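Clolulska Teaching Station
Remote demonstration equipment for handling research

The Clolulska Teaching Station allows an operator to demonstrate a manual task to a humanoid robot by remote control and to keep the demonstration as training material. It is supplied by Clestico to universities, training colleges and food handling laboratories.
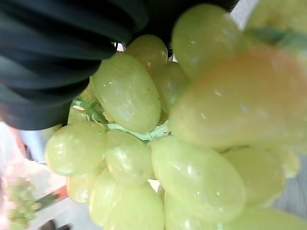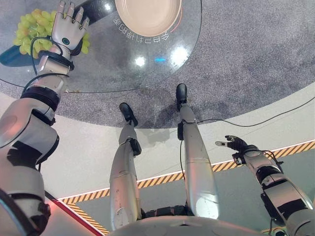
Grape handling exercise: wrist view, then head view.

Soft fruit is included in the standard exercise set. Operators are asked to approach slowly and to release without dragging. The supplied set comprises 128 exercises, graded by difficulty, and institutions may add their own.

The operator works from a separate desk and wears a pair of hand controllers. Finger closure follows the operator's grip. A foot pedal marks the beginning and end of each demonstration, and a second pedal discards it. Head and wrist views are stored together with joint positions under a single entry, so that a reviewer can replay any attempt from either viewpoint.

Most new operators require some 5 hours of practice before their demonstrations are accepted for training. At our Rernville centre, Selma Vasić and Hauke Ackermann conduct the introductory course, which is also offered at the purchaser's premises. The centre's own catalogue holds 2,712 reviewed demonstrations, and licence holders may request access to it.

The station is delivered with the operator desk, both pedals, the Kos review software and a printed manual. The robot is ordered separately. Installation requires a level floor and a marked boundary, and the site must be inspected by our staff before first use. Enquiries concerning installation should be directed to Azra Vidmar.

© Clestico, Rernville | Contact us | Privacy | Back to top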